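Jiltton white

Jiltton white is a shade of off-white house paint, sold in Britain under several names and described by most of the people who own it as "just white". It is slightly cooler than cream and slightly warmer than a hospital, and has been the usual colour of rented rooms in the town of Jiltton for longer than anyone there has been asked about it.

Origins

The shade was first mixed at the Ngubane paint works, which had ordered too much grey pigment and wished to be rid of it. The pigment went into the white, nine tins at a time, and the result was listed in the catalogue as No. 148. It sold steadily. A brighter version, No. 309, was brought out the following January and withdrawn after complaints that it showed the walls.

Naming

Rival makers have sold near copies as Quiet Chalk, Plain Morning and, for one difficult season, Oatmeal Regret. The writer Zerrin Değirmenci, in her short history of decorating, argues that the price of a tin rises with the number of words in its name. Ferhat Tokgöz has disputed this, though his own firm, Clesata, charges extra for Old Ferry Ticket.

Appearance

Like most off-whites, the shade depends heavily on the light. Near a window it may pass for pure white, while in a corner it turns grey and takes the blame for the weather.
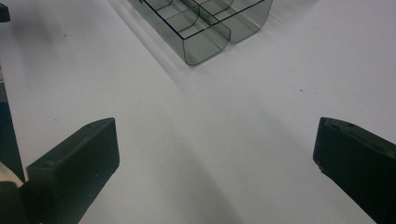 Matching an old coat is therefore harder than it sounds. Decorators usually advise painting the whole wall — advice that has never yet reduced a bill. Touching up with a leftover tin is possible in theory, but the lid will have rusted shut and the label will be under a drip.

See also: Magnolia (paint); Skirting board; Undercoat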